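Electronic Throttle Blipper for a Small Motorcycle: Final Report
Afshin Mohammadi
June 29, 2021

1. Why I picked this project

I have been riding an old commuter bike to campus for most of my degree, and every downshift on the hill by the library gives the rear wheel a little hop. A throttle blipper fixes that by opening the throttle for a moment while the gear changes, so the engine speed comes up to meet the wheel. Ready-made kits are lovely things, but they cost more than my bike did! So I set out to build one from parts a student could afford, and to learn a good deal about engine control on the way.
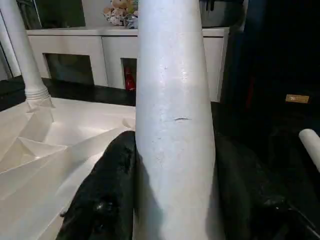
The actuator is a Drivine linear servo that pulls a second cable on the throttle body. I chose it over the Zatard unit, which was stronger but too long to fit under the tank - and believe me, I tried it in every position I could think of. A strain gauge on the shift rod tells the controller when the rider presses down, and the controller then decides how far and how long to pull.

2. Bench tests

Before going anywhere near the bike I ran the servo on the bench for 737 cycles, stopping now and then to look over the cable ends. One crimp began to slip early on, so I replaced it and started the count again from zero (a sad afternoon). The second crimp held to the end.

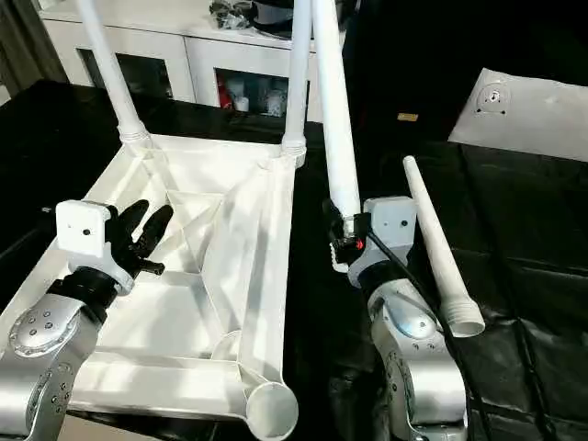
Figure 2. White plastic seat frame upside down on the black cloth, two legs attached.

3. Results on the bike

With the rear wheel on a stand, a pull of medium length raised the engine speed by roughly 900 rpm, enough for third to second. Second to first still felt clunky, and I think it needs a longer pull than my bracket allows.

4. What I would do next

I would move the bracket back a little, seal the controller box properly against rain, and write a separate setting for each gear. The wiring diagram and the code are in the appendix.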